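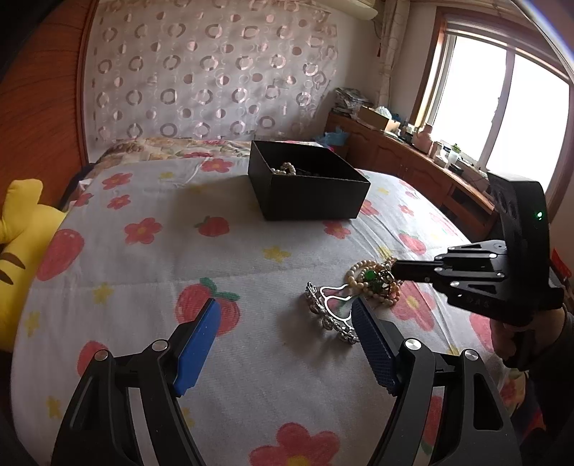 Bennani, reluctant gadget tester

Grallden sells its hand-held gripper kit on a 90-day trial, and the brochure swears anyone can learn it in 12 minutes. I doubt that. Beads are a mean test — strands slide, chains knot, and the jaws are wide next to a thin necklace. The pair feels solid enough, I'll give them that. But 3000 dollars, plus 49 a month for the Ernitance upload plan? The plan page still won't say what happens to your recordings if you cancel.
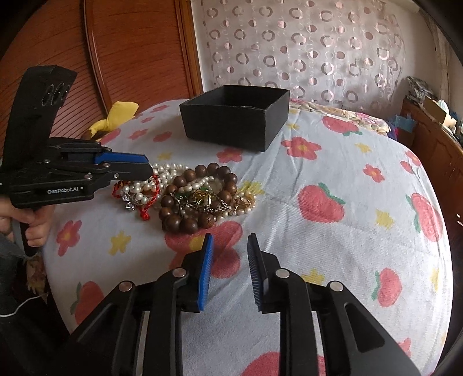
Pearls, wooden beads and the black box, both grippers out.

I've asked support twice since December.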